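Shadow Removal as an Ablation for Camera-Based Distance Estimation in Simulated Kitchens

Yevhen Hordiienko and Ustyna Hladun
Final report, Robot Perception project course

Summary

We trained a small network to estimate the distance between a gripper fingertip and the nearest surface from a single color image. All images are rendered. We then measured how much of the estimate depends on cast shadows by re-rendering the same robot states with shadows switched off. The error grew in every scene type we tested, and it grew most over plain, bright surfaces. Training on a mix of shadowed and unshadowed renders recovered most of the loss.

1. Background

The project started from a problem in an earlier course assignment. A placement policy trained on rendered images stopped too high above the counter when the lighting setup was changed, although nothing in the geometry had moved. The joint data were identical in both runs. We suspected that the policy had learned to read the distance from the shadow under the gripper, and that the new lighting had moved that shadow to a place the policy did not expect.

Testing this on the full policy is difficult, as a wrong stopping height can come from many sources. We therefore isolated the distance estimate as a separate regression task. The input is one image, the output is one number, and the simulator gives the correct value for free.

2. Simulation setup

We used Cedora, the course simulator, with the Grarkinura kitchen assets. Grarkinura scenes contain cabinets, counters and loose household objects with detailed surface textures. Every scene has one main light and a weak ambient term. The main light can be rotated, and its shadows can be disabled without changing its intensity. This last option is what the ablation depends on.

Two types of view are used. In the near view, objects fill a large part of the image and often run past its borders. A finger of the gripper enters from the lower edge in many of these images, in some cases only as a dark tip. In the table view, the camera looks down on the work surface and the arm itself may be out of sight.

We selected 7 scenes for training and kept 2 for testing. The split is by scene, so no test background appears in training.

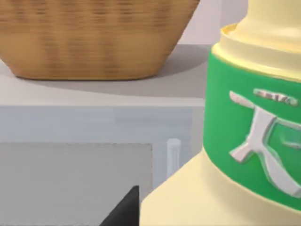
Near views turned out to be the larger source of label noise. When a finger is close to a curved body, the nearest surface point can jump from one part of the object to another between consecutive states, and the distance label changes slope at that moment. We kept these samples. Removing them lowered the training loss but left the ranking of the conditions unchanged, and we saw no good reason to make the task easier than the one the policy faces.

Labels are computed from the collision meshes. Raised lettering, weave and similar relief are present only in the visual meshes, so the label ignores them. For most objects the difference is small compared with the errors reported below.

3. Network and training

The network, called Eshun in our code, is a plain convolutional encoder with a two-layer regression head. It receives no joint angles and no gripper opening. This was deliberate: with joint angles as input, the network can memorize the counter height of the training scenes and barely uses the image.

Each condition was trained with 5 random seeds. The conditions were:

A - trained with shadows, tested with shadows
B - trained with shadows, tested without
C - trained on both, tested with shadows
D - trained on both, tested without

Image augmentation was limited to brightness and hue changes. We did not use random crops, as a crop changes the apparent scale of the finger and so damages one of the few other cues available.

4. Surfaces with and without texture

Test samples were sorted by what lies next to the finger. The textured group contains wood grain, molding, weave and labels. The plain group contains flat counters, walls and tabletops. Some near views contain both, for instance a grained frame standing on a plain surface, and these were assigned by the nearest surface point alone.
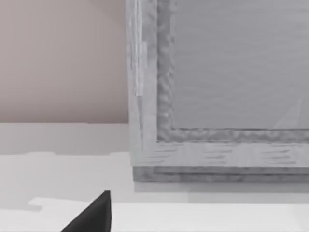

Near view in Cedora: lower-left corner of a gray wooden frame above a white surface, with one gripper finger at bottom left.

In the textured group the drop from A to B was modest. The network seems to use the size and sharpness of the texture as a substitute for the shadow. Saliency maps support this to a degree, although they were noisy and varied between seeds. For wood grain the response was concentrated on the strongest streaks. For molding it followed the edges.

In the plain group the drop was much larger and had a consistent sign. Without shadows, the network overestimates the distance. This matches what one would expect if a contact shadow is read as "near" and its absence as "far". In a closed loop, an overestimate would make the arm descend too long, so the failure here is the opposite of the one in our earlier assignment. We return to this in Section 6.

5. Table view

The table view gave the clearest dependence on shadows. Here the outline of the gripper is often available only as a shadow, and the network has little else to work with. 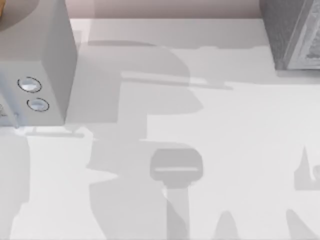 Table view from above. The arm shows mainly as cast shadow; a thin light slit crosses the gripper-shaped part.

Two effects should be kept apart. The first is the position of the gripper shadow relative to the objects on the table, which moves with both height and light direction. The second is overlap: when shadows of other arm links merge with the gripper shadow, the outline becomes irregular and its position is harder to read. We rotated the main light through 9 directions with the robot held still. The true distance is constant in this test, so any change in the output is an error. Condition A networks followed the light direction closely. Condition C networks did so much less, and their remaining variation was largest for directions in which the shadows merged.

With shadows disabled, the table view contains almost no information on height when the arm is outside the image. Condition D networks returned nearly the same value for all such samples, close to the mean of the training labels. We consider this correct behavior for a regression loss, but it is not useful to a controller.

6. Discussion

The results support the suspicion that shadows act as a distance cue. They do not fully explain the original failure. A policy that stops too high has presumably seen a shadow where it expected one only near contact, while our ablation removes shadows altogether. The light rotation test is closer to the original case, and in some directions it did produce underestimates. We did not repeat the placement task with the retrained encoder.

Mixed training cost a small amount of accuracy under normal lighting (A compared with C) and gained much more without shadows (B compared with D) in the near views. For the table view the gain is less meaningful, for the reason given above.

7. Limitations

All shadows come from one light, and their edges are softer or harder depending on a single renderer setting that we left at its default. Real rooms have several light sources. Glossy materials were present but not treated as a separate group. The collision meshes are coarse around bottle necks and basket rims. Finally, the network predicts a value without any measure of confidence, and the table view results suggest that a variance output should have been included from the start.

8. Division of work

Hordiienko wrote the rendering scripts and the label generation. Hladun implemented and trained Eshun and ran the light rotation test. Both authors sorted the test samples and wrote the report. Training was done on the shared Bruletance workstation. The scene list and training configuration are stored with the course submission.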